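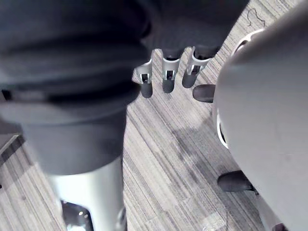 Gray fabric, white fingers

Flandance / Ullcombe talks: back on again?
Forum: World News and Diplomacy

saltmarsh_lou
13 August 2024
So the Flandance and Ullcombe delegations are sitting down again, this time in Bendley, and I'm trying to work out if I should care. My morning paper had it on page 11 under a story about ferry fares. Last round fell apart in April over who got to put the prisoner lists on the table first, and I remember reading that and thinking well, that's it for the year. Now both sides say the agenda is "open," which sounds nice but could mean they haven't agreed on one. Anybody following this closer than me?

tin_roof
I am, sort of. My wife's family is from the Ullcombe side, up near the Han crossing, so it's dinner table talk for us. The big thing is the crossing. It's been shut to trucks for 13 months and people up there are paying silly money for cooking oil. If they come out of Bendley with the crossing open even two days a week I'll call that a win and I don't much care what the communique says.

oldcopydesk
"Open agenda" means the mediators couldn't get either side to sign the old one. I've read a lot of these statements over the years. When they have something, they tell you how long the meeting will last. This one has no end date.

saltmarsh_lou
Ha, ok, I missed that. No end date could be good though? Nobody's walking in with a plane ticket for Thursday.

oldcopydesk
Could be. I wouldn't bet lunch on it.

pepperjack88
I'm going to disagree with pretty much everybody. The crossing is a side show. Flandance wants its election recognized and it isn't going to trade a thing until it gets that. They'll let trucks through for a couple of weeks, get a nice photo of the handshake, and shut it again once the cameras go home. They did the exact same thing the time before last.

tin_roof
@pepperjack88 easy to say side show when it isn't your mother-in-law's groceries. Those weeks it was open mattered a lot to people. She filled the whole garage.

pepperjack88
Fair, and I didn't mean it like that. I'm talking about what the governments want. I hope she gets her groceries.

quillback
Does anyone know if the opposition from Flandance is in the room this time? In April they were stuck in a hotel down the road getting everything secondhand, and then they put out their own statement saying they'd never agreed to the list swap. Which they hadn't! That's what sank it if you ask me, way more than the squabble over who went first.

oldcopydesk
They've got two observer seats. No vote, but they can speak.

quillback
That's better than I thought. Where did you see that?

oldcopydesk
Bottom of the host ministry's notice, in the part about press passes. They only gave out 100, down from 300 last time, so expect thin coverage.

pepperjack88
Fewer reporters is the first thing I've liked about this. Half the trouble last round was people playing to the microphones.

saltmarsh_lou
Don't love that, myself. If they cut a deal on the prisoners I'd like somebody there to ask how many and when. Anyway thanks all, I'm more up to speed than I was at breakfast. tin_roof, will you post if you hear anything from the Han side?

tin_roof
Will do. She usually knows before the radio does. She's calling Sunday.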